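Rotavik gallery: zippers, mesh, and the stuff that breaks depth

Laundry bag page. Friday, January 20, 2023. Mostly notes on the perception side, some control at the end. Written fast, fix later.

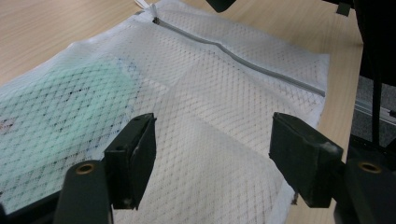

Nermin Akgül asks why we don't drop depth altogether for netting and do the whole thing in RGB, seeing as the point cloud goes straight through the holes anyway. Fair. Half of us want that too. Short version: we did drop it for the zipper, we kept it for the table. Long version further down.

White mesh bag flat on the wood, gray zipper running diagonal, pull tab up at the top end. Mint-green fabric showing through the net. Both fingers pointing at the bag, gap still wide.

Why zippers
Long thin thing, wavy, on a surface that buckles. Segmentation likes it OK. A pose estimator hates it, there is no "pose" of a zipper, it's a curve. So Rudora (the perception node) puts out a polyline plus one keypoint for the pull. Planner gets the polyline, nothing else. No mesh model, no cloth sim. Tried cloth sim in April, lost a month, not doing that again.

The data
1,498 episodes in the set as of this morning. All hand-held gripper, same table. 268 of those got flagged by the Liapis check, nearly all of them timestamp drift between the gripper width signal and the video. Not deleted, just parked. Gerasimos thinks most can be saved by re-aligning on the finger closing, which you can pick out in the pixels pretty well. Script is half writen. Ask him not me.

Depth on netting
OK so the long version. Structured light and stereo both do the same dumb thing on fine mesh: some pixels land on thread, some on whatever is under it, and the filter averages them into a height where there's nothing. Few millimeters off. Enough for a finger pad to skate over the top or push into the table. What we do now:
- zipper curve from RGB only
- table plane from depth, fit once per episode, locked
- height of the curve = table plane + a fixed offset, then let contact sort out the rest
Crude. Works better than the fancy one. The offset is in the config under net_lift, please stop hardcoding it.

Two layers
Bags with a panel or a fold under the outer net are the worst case. Bright straight edge inside the bag, network sees a straight edge, calls it zipper. Fixed some of it with hard negatives (fold edges, seams, borders, the grain lines in the wood, yes realy). Still get a false one now and then when the fold runs parallel to the actual zipper. Next idea is a texture cue, the tape has a darker line down the middle and a fold doesn't. Not tried yet.

Shadows
Finger shadows on white mesh read as dark edges. The overhead light is soft so they're faint, but faint dark strip on white net is close enough to a zipper to fool the old weights. New weights get random shadow augmentation and mask out the finger region using the gripper model. Masking helped more. Should have done it first.

Pull tab
White tab on white mesh. Sigh. Keypoint head was trained on metal pulls and went looking for shiny. Current trick: don't look for the tab at all, look at the two ends of the polyline, crop each, classify which one has the tab. Turns a localization problem into a yes/no. Fails when one end is outside the view, in which case Rudora says "unknown" and Rotavik asks for a new viewpoint. Unknown is a legal answer!! Someone had the planner treating it as end 0. Fixed Wednesday.

Planner
Rotavik picks a grasp near the tab, a hold point on the bag border, and a pull direction tangent to the curve. Replans every time the curve moves more than the threshold. It moves a lot. Net bunches up ahead of the slider, the wavy line gets wavier, tangent swings around. Low-passed the tangent, then it lagged on the curvy bits. Now the window is set by arc length instead of time and that seems to be the one. Don't touch it before the next round of runs.

Control
Tenness runs the low level. Position in the pull direction, compliant in the other directions. If pull force climbs and the slider isn't moving: stop, back off, nudge the hold point outward, try again. 2 retries and then it gives up and logs it. People keep asking to raise that. No. After the second one you're usually dragging the whole bag and the curve estimate is junk.

Tooling
Replay viewer finally shows the polyline on top of the video, with the confidence as line thickness. Opens any episode, needs the index rebuilt first (make index). Index currently has 2,341 entries, that's episodes plus the calibration clips, which is why the number doesn't match the one up top. Yes I know it's confusing, splitting them is on the list.

Known broken
Viewer crashes on episodes with no gripper width channel. Liapis flags the same episode twice if you run it from the wrong folder. Table plane fit goes off when the bag covers most of the view, the leftover wood at the sides isn't enough for a good fit, so use the locked plane from the calibration clip with --plane-from-calib. Rudora config on the wiki is the old one, use the one in the repo.

Next
Texture cue for the zipper tape. Re-align the parked episodes. Same pipeline on a pillowcase zipper, hidden under a flap, going to be ugly.

Comments on the depth thing go to Gerasimos Mitsotakis-Vlachou, he wrote the plane fit. Viewer bugs to me. Weights are in the usual bucket, folder is dated, take the newest.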